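Laundry folding machines – are we there yet?
Home Automation Talk > Chores and Cleaning

sudsy_pete
Posted 4th August, 9:12 am

My wife and I run a small wash-and-fold in Vondham and I've been going back and forth on this for years. Every July some company announces a machine that's going to do all my folding, and every August I'm still standing at the table with my own two hands. So where are we really? I don't mean a giant hotel sheet folder, I know those work. I mean a basket of mixed stuff from a family of five. I'd pay real money for something that handled even the boring half.

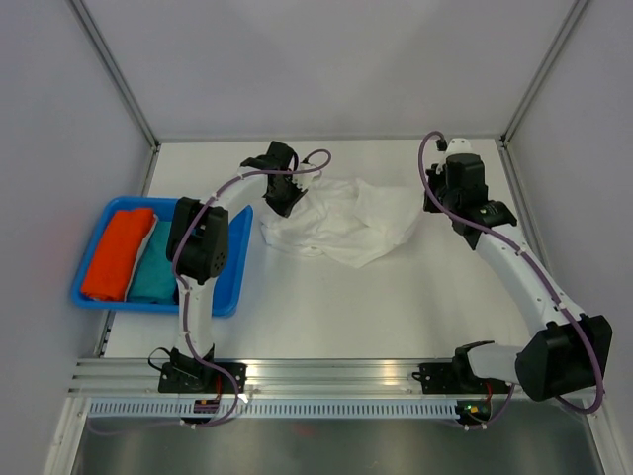
My cutoff would be price per pound, and I don't think most people in this hobby have ever done that math. We fold over 1,000 pounds in a good week. A small setup with two arms on a rail has to get from a bunched-up white cloth to something like those folded ones in the blue tray, the orange-red and the teal, and then do it again all day long without me babysitting it. If I have to stand there and fix every sixth piece I might as well fold it myself and listen to the ballgame.

gearhead_marlys
Replying to sudsy_pete

You're setting the bar in the wrong place, I think. You're comparing it with yourself, and you've been folding for years and you're fast! Compare it with my teenager. My teenager folds 9 shirts and then wanders off. A machine that takes three minutes a towel but keeps going all night would beat him easily, and I'd have one running in the basement tomorrow if I could afford it.

sudsy_pete

Ha, okay, fair. But your basement doesn't have customers waiting at six o'clock.

lint_trap_larry

I'm with Pete. I did maintenance at the Debnath plant for a long time and we had plenty of arms. Put a metal bracket in the same spot every time and they're wonderful. Then somebody decided one could load shop rags into a bin. Rags! It would pinch two at once, or it would pinch none and go through the whole motion anyway, very proud of itself. We pulled it after 6 weeks and went back to a guy with a cart. Soft stuff is a different world.

gearhead_marlys
Replying to lint_trap_larry

When was that though? If they just played back the same motion every time then sure, it's going to miss. The newer ones look at the cloth and adjust as they go. I'm not saying they're great. I'm saying your rag story is an old rag story :)

lint_trap_larry

It's old, I'll give you that. I still want to see one do a fitted sheet.
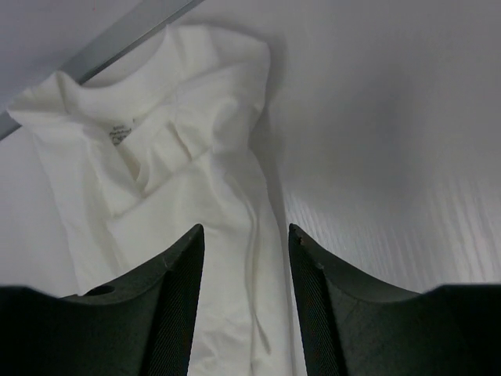 So what's the hardest part, the folding or the stuff before it?

The stuff before it, in my opinion. Once a shirt is flat and facing the right way, the folding is a few moves you could teach anybody. Finding the shoulders in a heap, when half of it is inside out and a sleeve is stuck down the middle, is where I've seen them lose all their time.

bobbin_and_thread

Jumping in from the sewing side. Larry's right about the heap, but I don't agree that the fold is easy. Knits stretch while you're lifting them, linen doesn't, and a dress shirt will slide right off itself if you let go too soon. I took in 316 pieces for alterations last year and no two of them sat on the table the same way.

gearhead_marlys

Okay, that's a good point about knits. I'd still start with towels and washcloths and leave the shirts to Pete.

sudsy_pete

Towels are about a third of what we do, so I wouldn't complain. Has anyone been to the open day at Voltetmont? A customer told me they let you bring your own laundry. I'd drive over with two bags of the worst stuff I have – socks included – and report back.

lint_trap_larry

Bring a fitted sheet.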